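생활 속 '효과 있다는 것들'을 의심하는 사람을 찾습니다
소비자 검증 모임 시타르니 독자단 참가자 모집

건강 정보 소식지 Siltitis가 다음 호부터 함께할 독자 검증단을 모집합니다. 먼저 말씀드리자면, 저희는 체험단을 별로 믿지 않습니다.
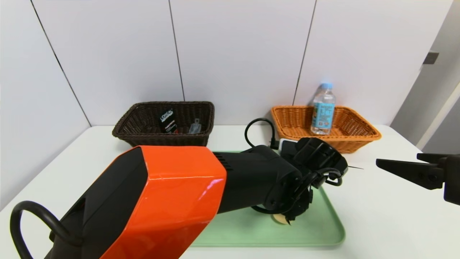 체험단 후기를 읽어 본 분은 아실 겁니다. 제품을 공짜로 받고, 사흘쯤 써 보고, "확실히 달라진 느낌"이라고 씁니다. 무엇과 비교해서 달라졌는지는 적혀 있지 않습니다. 단점 칸에는 "배송이 조금 늦었어요"가 들어갑니다. 저희도 예전에 그런 후기를 모아 기사를 쓴 적이 있고, 지금 다시 읽으면 꽤 민망합니다.

이번에 다룰 주제는 잠입니다. 정확히는 잠을 잘 자게 해 준다고 주장하는 생활 습관들입니다. 자기 전 따뜻한 우유, 족욕, 양말 신고 자기, 베개 높이 바꾸기, 침실에서 휴대전화 치우기 같은 것들이지요. 이 중에는 그럴듯한 것도 있고, 누가 처음 말했는지조차 알 수 없는 것도 있습니다. 저희 편집부는 어느 쪽에도 미리 손을 들어 주지 않습니다. 여러분이 집에서 해 보고 적은 기록을 그대로 실을 생각입니다.

과학 연구라고 부르지는 않겠습니다. 참가자 73명의 수면 일기로 의학적 결론을 낼 수는 없습니다. 그런 결론을 기대하시는 분이라면 실망하실 테니 지원하지 않으시는 편이 낫습니다. 이 기획으로 알 수 있는 것은 기껏해야 평범한 사람이 어떤 습관을 며칠이나 지키는지, 어디서 포기하는지, 기대와 기록이 얼마나 어긋나는지 정도입니다. 저희는 그것만으로도 읽을 만한 기사가 된다고 봅니다.

모집 인원
73명

활동 기간
9월 한 달

지원 자격
만 19세 이상으로 국내에 거주하는 분
한국어로 짧은 글을 쓸 수 있는 분(문장력은 보지 않습니다)
한 달 동안 잠자는 장소가 크게 바뀌지 않는 분
수면 보조 제품이나 침구를 만들거나 파는 회사에서 일하지 않는 분

다음에 해당하는 분은 참가하실 수 없습니다
현재 불면증이나 수면무호흡증으로 치료를 받고 있는 분
수면에 영향을 주는 약을 복용 중인 분
임신 중이거나 야간 교대 근무를 하는 분
진료가 필요한 분은 저희 일기장 말고 의사를 찾아가 주십시오. 진심으로 드리는 말씀입니다.

하시는 일
첫 2주 동안은 평소대로 주무시면서 기록만 합니다. 지루하다는 것은 압니다. 이 기간을 건너뛰면 나중에 적은 숫자를 견줄 데가 없으므로, 이 부분을 빼 달라는 요청은 받지 않습니다.
그다음에는 배정받은 습관 2가지를 차례로 실천합니다. 어떤 습관을 맡을지는 추첨으로 정하며 바꿔 드리지 않습니다. 좋아하는 습관을 고르게 하면 다들 효과가 있었다고 쓰시더군요.
기록은 아침마다 한 번, 일어나서 오전 10시까지 온라인 일기장에 입력합니다. 잠자리에 든 시각, 일어난 시각, 밤중에 깬 횟수, 낮에 졸렸는지를 적습니다. 기억나지 않으면 "모름"이라고 쓰세요. 지어낸 숫자보다 훨씬 쓸모가 있습니다.
활동이 끝나면 한 쪽 분량의 소감문을 냅니다. 아무 변화가 없었다면 없었다고 쓰시면 됩니다.

드리는 것
활동비 7만 원(종료 후 계좌 입금)
소식지 1년 구독
활동비는 결과와 상관없이 같습니다. 중간에 습관을 못 지킨 날이 있어도, 못 지켰다고 적었다면 깎지 않습니다. 다만 일기 자체를 절반 넘게 빠뜨리면 지급하지 않습니다.

드리지 않는 것
협찬 제품, 할인 쿠폰, 수료증, "수면 전문가" 같은 직함은 없습니다. 침구 업체 한 곳이 베개를 제공하겠다고 했으나 거절했습니다.

개인정보에 대하여
이름과 연락처는 활동비 지급과 안내에만 쓰고, 지급이 끝나면 지웁니다. 기사에는 나이대와 직업군만 나갑니다. "익명 처리했으니 안심하세요"라는 말을 저희부터가 잘 믿지 않는지라, 본인의 글이 실리기 전에 원고를 보내 드리고 빼고 싶은 부분은 빼 드립니다.

지원 방법
전자우편 제목에 "독자단 1424"라고 적고 아래 내용을 본문에 써서 보내 주세요. 첨부 파일은 열지 않습니다.
1. 이름, 나이, 사는 지역, 하는 일
2. 평소 잠드는 시각과 일어나는 시각
3. 남들은 다 좋다는데 본인은 믿지 않는 건강 상식 하나와 그 까닭
세 번째 항목을 가장 꼼꼼히 읽습니다. 정답은 없지만 "인터넷에서 봤다"로 끝나는 글은 뒤로 밀립니다. 인공적으로 매끈한 자기소개는 필요 없습니다.

접수는 8월 말까지이며, 선정되신 분께만 개별로 연락드립니다. 전화 문의는 받지 않습니다. 궁금한 점을 전자우편으로 보내시면 기획 담당 Žydrūnas Ots가 답장합니다. 한국어로 쓰셔도 됩니다.

자주 들어오는 문의
가족이 함께 지원해도 되나요? 됩니다. 다만 한 집에서 한 분만 뽑습니다.
스마트워치 기록을 내도 되나요? 참고로 보내실 수는 있지만 일기를 대신하지는 못합니다. 기계가 "깊은 잠"이라고 부르는 것이 무엇인지 저희도 아직 납득할 만한 설명을 듣지 못했습니다.
중간에 그만둘 수 있나요? 언제든 가능합니다. 이유를 적어 주시면 그것도 기사에 반영합니다.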